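Robot Arms Learn to Build a Sandwich, Slowly

Tue 16 September

A robot arm that can put together a sandwich sounds like a small thing next to a car plant. The people working on it say it is harder than it looks, and that a machine ready to take over the lunch counter is still a good way off.

Gradis, a small automation company, has spent the summer working on food assembly, the kind of job done by hand in cafeterias, bakeries and takeout kitchens. The company gave a short account of its progress this week to a meeting of restaurant and grocery operators.

"The motion is easy. The lettuce is hard," said Naledi Van der Merwe, who leads the work. "A car door is the same shape every time you reach for it. A leaf is a different shape every time, and it changes again when you let go."

The task is kept simple. Ingredients sit in separate clear containers, and the arm takes one piece at a time and places it on a lined tray. The order is set in advance. A person loads the containers before each run and clears the tray afterward.

Van der Merwe said the arm completes a full sandwich without help in 8 out of 11 tries on a good day. Most of the failures come from picking up two slices at once or from dropping a piece outside the tray. A person doing the same job would be expected to get 100 in a row right, she said, and would also notice if a slice had gone bad.

Tomato has been a particular problem. A grip firm enough to hold a slice can crush it, and a lighter one lets it slide. The team settled on holding slices by their two faces and lowering them on edge before tipping them flat. Cheese is handled much the same way, though slices that stick together still have to be separated by hand.
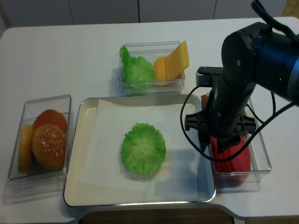
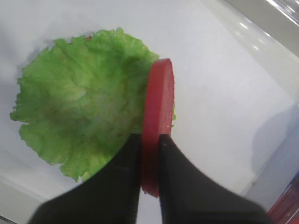 Sandwich assembly at Gradis: the gripper at a container of ingredients, and a red slice held upright beside a leaf of lettuce.

Speed is the other question. The arm needs several minutes for a sandwich that a trained worker makes in well under one. Pravesh Chauke, who runs the kitchens at Gumede, a chain of workplace cafeterias, said that rules it out for the noon rush but perhaps not for everything.

"We prepare trays overnight for the morning sites," Chauke said. "If a machine is slow but steady, and it's working at three in the morning, I can live with slow. I can't live with having to send someone in to pick cheese off the floor."

His kitchens send out more than 1,000 sandwiches on a normal weekday. He said he had no plans to order any equipment and would want to see it cleaned down first. Cleaning came up several times at the meeting. Joints and cables are hard to wash, and operators asked whether the arm could be covered. Gradis said a washable sleeve was being looked at – it did not give a date.

Household use is further away. Lesego Shezi, a product manager at Cevum, which sells kitchen appliances, said a home machine would have to find the food in the refrigerator, open the packages and put everything back, none of which is part of the present work.

"People ask me when it will make the kids' lunches," Shezi said. "Opening the bag of buns is a project by itself."

Shezi expects single-purpose machines to reach homes before any general helper does. Cevum has tried an arm for loading dishwashers and put the idea aside over cost and counter space.

Gradis plans to add sauces next, along with containers that are partly empty, where pieces lie at odd angles. Nosipho Sithole, an engineer on the project, said the team will also start swapping in different brands of bun without warning the system first. The company expects to report again to the same group in the spring.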